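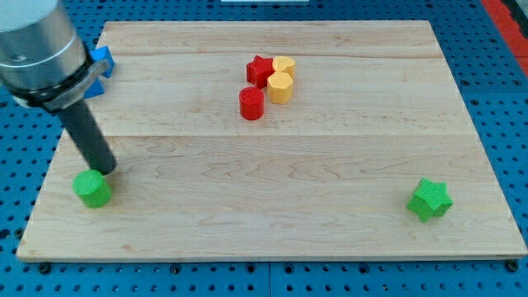
Maple board on the blue work table.

Home Interviews Recipes Shop talk Archive Write to us

Bread, boards and a very patient oven: a morning with Feven Kumsa

I'd been meaning to get over to Bemden for ages, ever since a friend brought one of Feven Kumsa's loaves to supper and I ate most of it standing up in the kitchen. So on 14th December I got on the early train with two pairs of gloves and an empty bag (I had plans for that bag), and by the time I'd found the right lane the bread was already out.

Feven bakes in an old dairy behind the high street. The bakery is called Shim, after the little wedge she used to keep the oven door shut in her first winter. "I had no money for a new hinge," she told me, pouring the coffee. "I folded up a bit of tin and jammed it in there, and it stayed for 42 weeks. When I had to put a name on the form I looked up and there it was."

She came to baking sideways. Before this she did the accounts for a carpet warehouse, and she says the two jobs have more in common than you'd think – you start early, you write everything down, and if something's off by a small amount on the first page it's off by a lot on the last. Her recipe book is a proper ledger with red lines! She let me turn the pages. Each dough gets its own entry, with the weather down the side.

I asked which loaf she's proudest of and she said the plain white one, straight away. "People want seeds, they want olives, and I like olives. But a white loaf can't hide. If I was tired when I shaped it, you'll know." Her big tin takes 732 grams of dough, a number she got to by fiddling for most of a spring, and she won't hear of rounding it up.

We got on to wood, as I'd hoped we would, because I'm forever ruining mine. Feven shapes on maple and cuts on maple. She scrapes it down, wipes it with a cloth that's barely damp and stands it on its edge to dry. Oil goes on once a month. "Never the dishwasher," she said, looking at me rather hard. (I have since confessed.) She doesn't mind streaks and marks in a board at all, and thinks a very even one looks a bit like a floor.

Mi-kyung Yeon turned up halfway through with flour on her sleeves. She joined last March and looks after the rye, and the two of them argue about salt in a way that's clearly been going on since then. "Feven under-salts," said Mi-kyung. "Mi-kyung has a cold," said Feven. I tried both and kept my mouth shut, mostly because it was full.

What's next? A second oven, if the wiring can stand it, and a Saturday-style class for people who've only ever killed their starters. I put my name down on the spot. Feven says the trick is to feed it when you feed yourself and stop lifting the lid to look.

I went home with a white, a rye and a bag of buns that didn't make it past the second station.

Contact us | Copyright Netolero | Back to top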